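4.2 Rules for contact with cloth

The first version of our handling rules was written for rigid parts and carried over to garments with few changes. It did not hold up well. A rule such as "close only on a visible edge" is easy to apply to a box, but a folded garment has several edges at once, and many of them belong to a layer the operator did not mean to pick up. In June we rewrote the section with Alby Harawira, who had drafted the soft goods rules used at Devmont. The new text has 18 rules, of which seven deal with the moment of contact.

Three of the seven caused most of the discussion. Rule C1 says that the fingertips must be brought close together before they are pressed into cloth, unless the operator has named a single layer to be grasped. Rule C2 says that labels, loose threads and hems are to be noted in the log before contact, even when the grasp point is somewhere else. Rule C4 says that the work surface must be lighter or darker than the garment by a clear margin, so that the outline can be checked from the wrist view alone.

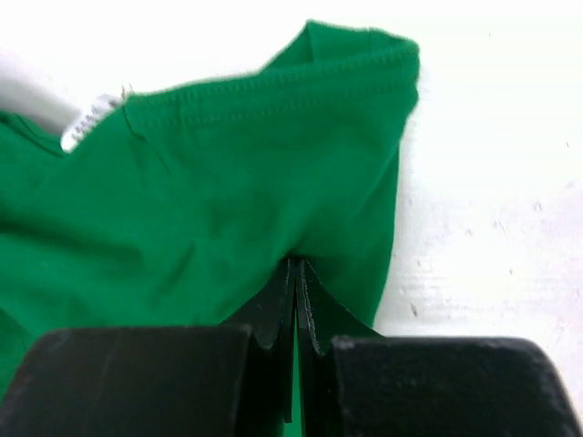

Figure 3. Wrist view at contact with a green garment on a white surface. The fingertips press into a fold below the stitched hem; part of a label shows at the left end of the hem.

Figure 3 shows why C2 was kept as a separate rule. The label is partly covered by the cloth and its print is too blurred to read, so an annotator who looks only at the fingertips can easily leave it out. Under the old rules this was allowed. We now ask for the entry "label, partial" and do not ask annotators to guess at the text.

The garment also runs out of view at the left and at the bottom. Rule C5 covers this case: the operator may continue, but the log must say that the outline is incomplete, and no fold count may be entered from that view. Halliday sites asked for a stricter form – stop and move the wrist back until the whole garment is visible – and we left this as an option for each site.

Marks on the work surface are treated in C6. Small scuffs are accepted if they can be told apart from the cloth. The surface is to be replaced when a mark could be taken for a thread or a button.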